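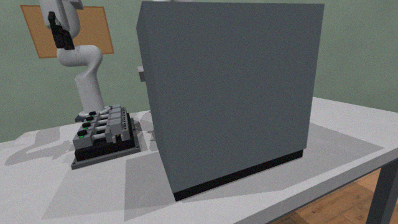 MERNGATE, January

Demonstration gathering (also demo collection, in older Nurora notes "example runs") is the making of worked examples for a learning system. An arm does a task, the run gets recorded, the policy is trained on the recordings. Done on hardware, in simulation, or both.

Simulated cells. Usual layout at Merngate: one white arm, table, a fixture, a large gray cabinet beside it. Green wall behind, a plain board on it. Cheap to reset, no wear on parts. Shadows are rendered too, wich matters for camera-based policies.

Method. Operator drives the arm through the task start to finish. Start poses shifted between runs. Failed runs kept but tagged, seperate folder. Iraklis Tsoukalas set the first batch at 100 runs per task, later raised to 300. The Tzavaras set holds 1,061 in all, 40 of them held back for testing.

Known problems. Operators fall into the same path every time, so the policy learns one path. Large objects near the arm block side views. Long pauses get learned as pauses, trim them.

See also: Triltorora (replay tool), teleoperation, behavior cloning

3 comments | 12 shares
Contact | Copyright Nurora | Back to top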